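Caring for a Family Bible and Other Devotional Books at Home

Most damage to an old Bible comes from storage and handling. The notes below cover routine care. Loose boards, red rot or active mold should go to a bookbinder.

Storage

Keep the book in a closed room on an inside wall. Attics and basements swing too far in temperature and humidity. Shelve upright if the volume is under 11 inches tall, with neighbors of similar height on both sides. Larger volumes lie flat, no more than two to a stack.

Remove pressed flowers, newspaper clippings and rubber bands. Newsprint is acidic and will brown the facing page. Funeral cards and baptism certificates can go in a polyester sleeve kept beside the book. Note the page each one came from, in pencil, on a slip inside the sleeve.

Cleaning

Wash and dry your hands. Skip cotton gloves, which catch on thin India paper. Hold the book firmly shut and brush the top edge from the spine outward with a soft, wide brush. Do not use leather dressing. Sohail Cheema, who rebinds hymnals at the Gindthorpe shop, reports that oiled covers are the hardest to repair – the adhesive will not take.

For pencil marks in the margins, think before erasing. Dates and names beside a psalm are family records. Photograph them first.

Small tears

Never use clear office tape. A tear shorter than an inch can be left alone if the page is not turned often. For the rest, use Japanese tissue and wheat starch paste, applied thinly, and dry under a light weight between sheets of blotter for 17 hours.

The work surface

Any flat table will do if it is clean. Wipe it, let it dry fully, and lay down plain white paper before opening the book. Marks on the finish can transfer to a cloth cover. 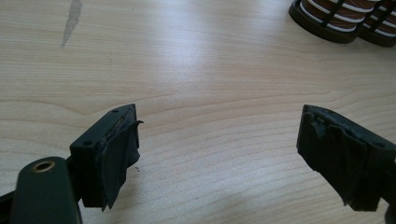
Pale wood tabletop with a narrow grey mark near the top left.

Change the paper between books. Support both boards with rolled towels so that the spine is not forced flat, and stop turning pages if the sewing begins to pull.

Filed under: Books and Paper
Notes compiled by Adaeze Okonkwo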